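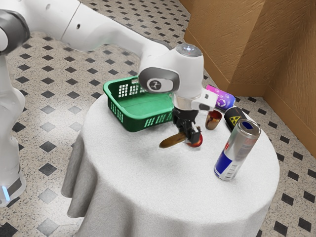

Narkov is recruiting a grasp planning engineer for its simulation group at Trumasgate. The work covers collision checking, grasp scoring and place planning for a single arm with a two-fingered gripper. Typical cases are those the present planner scores badly: an apple held together with a second, longer object over a cloth-covered table, or cans lying on their sides next to an upright one. The regression set has 642 tabletop layouts, 47 of them unsolved.

You will need good C++, working Python and experience of sampling-based planners. Contact simulation experience is useful. The contract is for 2 years, with one day a week on site.

Send a CV and a code sample to Wahyudi Pangaribuan, quoting reference 2224. Interviews are in January.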